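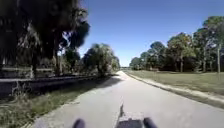

Setting up your marker walk on the Brendgate path

I've set this walk up 6 times now, so these are my own notes with the worst of the scribbles tidied up. You'll want the bag of Haslinger ground pegs, the measuring wheel, a stick of chalk and the laminated map that Saranya Suvarna keeps in the Brendgate office.

1. Stand on the asphalt with the open lawn on your right and the trees on your left. If it's the other way round you're facing back towards the office (I've done it, with the whole bag already unpacked!).

2. Set the wheel to zero and chalk a short line across the right-hand side of the path. Chalk in the tree shade is hard to find again later, so keep to the sunny side.

3. Walk straight ahead at an ordinary pace. The path bends very gently left and the wheel will want to wander with it, so keep an even distance from the grass all the way.

CAUTION: Keep off the left-hand verge. The ground is rough and it slopes.
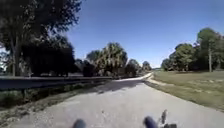 Can I put pegs into the asphalt?
Pegs go in the grass only, a hand's width back from the pavement, so that the mower driver can see them and bikes don't clip them.

4. Push in a peg every time the wheel clicks over another 10 metres. Lawn side, heads facing the path. Aitana Arroyo likes to number hers as she goes and I've started doing the same, it saves such a lot of muttering on the way back.

5. Stop when you get to the end of the marked stretch on the map and write down the wheel reading. Mine was 2,073 metres on the last outing, and if yours is miles off

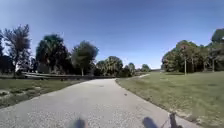

then check you zeroed the wheel before you blame the map. A bit of grit in the hub can throw it out too, so give it a spin and a wipe and try the first few pegs again.

NOTE: Bring a hat and water. There's shade across part of the path on a bright day, but you'll be working on the lawn side for most of it.

6. Collect every peg on the way back and count them into the bag. Missing ones go in the Varlow book, next to your initials. The new pegs arrive in September, so please be kind to the old ones until then.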